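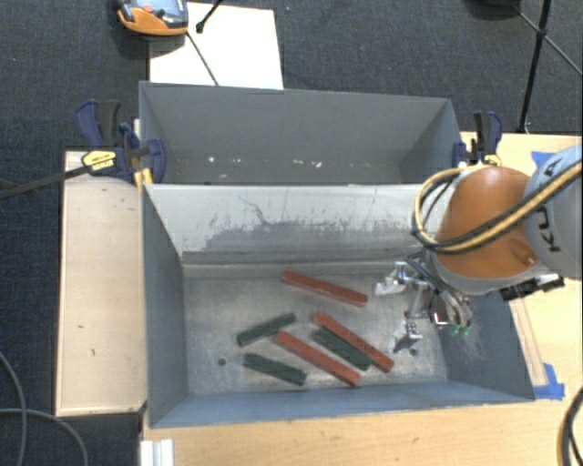
Robot Cell Technician – Bin Picking
Girnus Automation, Stendalton site
Full time, day shift

Girnus is hiring a technician to set up, look after and repair one robot cell at our Stendalton site. The cell picks rectangular blocks out of a metal bin with a single arm and a jointed-finger gripper. It is used for grasp testing, so the setup changes often and the gripper gets a lot of wear. You will be the main person responsible for it.

The cell is in the Prileck room on the ground floor. The engineers who write the picking software sit next door. They run the tests. You keep the hardware in a condition where the results mean something.

What you will do

Start the cell at 7:30 each morning and run the check routine before the first test. The routine has 49 points and takes most people less than an hour once they know it.

Place the bins and clamp them to the table. Bins that shift by a few millimeters during a run spoil the data, so you will check clamp tension and bin position at every changeover and write down both.

Look after the gripper. This means cleaning the fingers, checking the joints for play, tightening brackets and rods, and replacing hoses and fittings. The gripper gets a full strip-down every 4000 picks, and finger alignment is checked every 500.

Route and tie the cables and hoses along the arm. They have to follow the wrist through its whole range without pulling or catching on the bin rim. Most of our unplanned stops in the past year were cable or hose problems, and we want fewer of them.

Inspect bins and blocks. Scratches on the bin floor are normal and we leave them alone. Dents, raised edges and loose chips are not, and a bin with any of these comes out of service. Blocks are sorted by color and length and swapped when the edges get too rounded.

Teach and touch up positions with the pendant, mostly after a finger change or a contact with the bin wall. You will not be writing programs from scratch, but you should be able to read one and find the line it stopped on.

Keep the cell log. Every fault, part change and position change goes in, with the time. The log is on paper at the cell and gets typed into the Vogler maintenance system before you leave.

What we need from you

Two years of hands-on work with industrial robots or similar automated equipment. A technical certificate or associate degree is good; experience counts the same.

You can read pneumatic and electrical drawings and use a multimeter without help.

You know lockout procedures and follow them when people are waiting for the machine.

You can lift 20 pounds, and you are fine kneeling and leaning over a table for part of the day.

You write clear notes. The engineers rely on the log when a test looks wrong.

Nice to have: experience with force sensors or camera calibration, and some basic machining – we make small brackets in the shop upstairs.

Hours and pay

Forty hours a week, 7:30 to 4:00 with a half-hour lunch. There is no on-call work. Overtime is rare and paid at time and a half. Pay is hourly and depends on experience; we will give you the range on the first phone call. Health coverage starts on day one. We pay for robot safety training in your first month if you do not already have it.

How to apply

Send a resume and a short note about a machine you have kept running – what it was, what broke most often, and what you did about it. One page is enough. Use the form on the Girnus careers page and choose "Stendalton – Technician."

We are reading applications through September. Interviews are on site and include a paid two-hour practical at the cell, where you will change a gripper finger and check its alignment. Bring safety glasses if you wear prescription ones; otherwise we have them.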